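Cleansing a rental before moving in — does the order matter?

Posted by Tâm Lã in Home and Hearth

We get the keys to a unit in Clakstead in November and I'd like to cleanse it properly before any furniture goes in. I've been practising for four years, mostly candle work and a bit of tarot, but I've never done a whole dwelling. One book says to start at the front door and go clockwise. Another says start at the back and push everything out the front. The lease bans smoke of any kind, so sage and resin are out. Can I use salt on hard floors without wrecking them? And do I do the floors first or the walls?

Ivari

Back to front is what I was taught and what I've always done. Open a window in each room, begin at the point furthest from the front door, and work towards it. Clockwise is for blessing, which you do afterwards, going the other way through the house. Books mix the two up because older writers did both in one evening and didn't separate them.

For no smoke, use sound. A hand bell is fine, or clapping into the corners. Do the walls and corners first and the floor last.
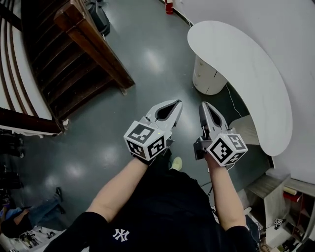
A glossy dark floor. Keep salt off a finish like this.

Dry salt scratches when you walk on it, and salt water can leave a white haze. I make a floor wash with 300 mL of strong rosemary tea in half a bucket of warm water, then wring the mop nearly dry. Test a patch inside a cupboard first. If you want salt in the room, put it in small dishes in the corners overnight and bin it in the morning — don't tip it on the garden, it kills the grass.

Retard

just mop it and say what you mean out loud. did my last 4 places like that, never had a problem. order doesn't matter imo

Vi

Agree with Ivari on the salt. I don't agree that the blessing has to go the other way. My gran went clockwise for everything and her house was the calmest I've lived in. Pick one and stick to it the whole way through. Do the bathroom drains as well, people forget those. A cup of the rosemary tea down each one is enough.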